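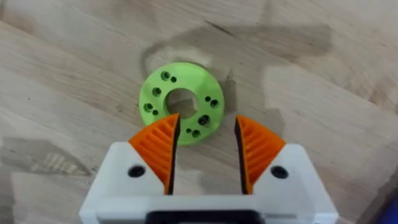

Photo: Drisetti workshop

Transka Flange Ring, Progress Report to the Guthrie Fund
Reporting period ending March

1. Status

The work is on schedule for the second stage. The ring geometry was frozen at the start of the period and has not changed since. Printing of the pilot batch is complete, hand finishing is under way, and the fit trials against the mating hub will start when finishing is done. One item from the last report, the choice of filament, is closed. One new item, the hole edges, is open and is covered in section 3.

2. Part and material

The ring is a flat part with a large central bore. The face carries ten holes, of which six are larger and recessed and four are small and plain. The larger holes take the fasteners. The small ones are for locating pins and are sized to be reamed after printing. The holes are not evenly spaced. Several of them sit in pairs, and this fixes the angular position of the ring on the hub, so it cannot be fitted one step out of place. The uneven pattern was requested by the assembly group during the first stage and replaces the single notch of the earlier design.

All pilot parts were printed in Plasum green. The natural and black grades were dropped after the first stage. The black grade made layer faults hard to see at inspection, and the natural grade varied too much between spools. The green grade costs slightly more per spool, and the difference is inside the approved materials line.
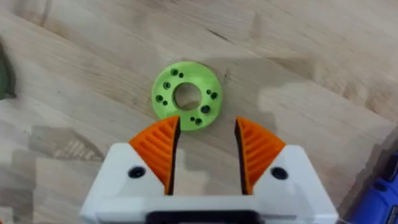
Figure 2. Transka ring flat on the bench, central bore and face holes visible.

The pilot batch is 137 rings. Each was measured at five points, giving 685 readings. The readings are held in the project spreadsheet and can be sent on request. Bore diameter is within tolerance on all rings. Overall thickness is within tolerance on all but two, both from the same print run and both thin on one side. The cause was traced to the leveling of the print bed. Bed leveling has been added to the start-of-run sheet.

3. Finishing

The recessed holes come off the printer with a raised lip at the upper edge. The lip is small but keeps a fastener head from seating flat. It was not seen in the first stage, when the holes were plain through-holes.

Two ways of removing the lip were compared. A hand deburring blade gives a clean edge but is slow and tends to dig in where the holes are close together. A handheld rotary tool is faster, and the result depends on speed. At high speed the material softens and smears into the recess. At the lowest setting the lip comes away cleanly. The rotary tool at its lowest setting is now the standard method, with the blade kept for touch-up. 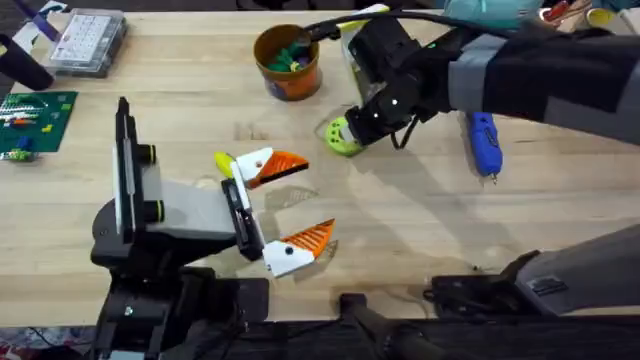 Figure 3. Finishing bench: ring raised just off the surface, blue rotary tool at right.

Finishing is done at the wooden bench, one ring at a time. The bench layout was revised once during the period. The rotary tool now stays on the right side, and small loose pieces are kept in a cup toward the back. Under the old layout the tool cord crossed the working area. Mean finishing time per ring has come down since the change, but the operators were also gaining practice over the same weeks, so the two effects cannot be separated. 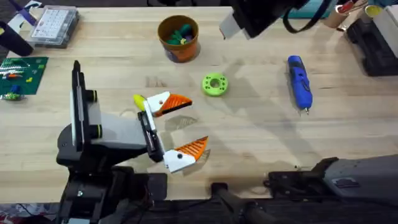 A further change under review is a simple locating block, which would hold the ring by its bore and leave the face clear. A drawing exists. The block would be printed from offcut spool ends and would not need a separate purchase.

4. Budget

Materials spending is under plan by $480, mostly from the reduced number of test prints after the geometry was frozen. We request approval to move this amount to the tooling line to cover replacement bits and a second deburring handle. No other changes to the budget are proposed.

5. Open items and next period

Complete finishing of the pilot batch.
Reprint the two thin rings.
Print and try the locating block.
Begin fit trials on the hub, starting with pin engagement. Fastener torque will follow once the pin fit is accepted.

The Drisetti workshop will issue the fit trial results as a separate annex.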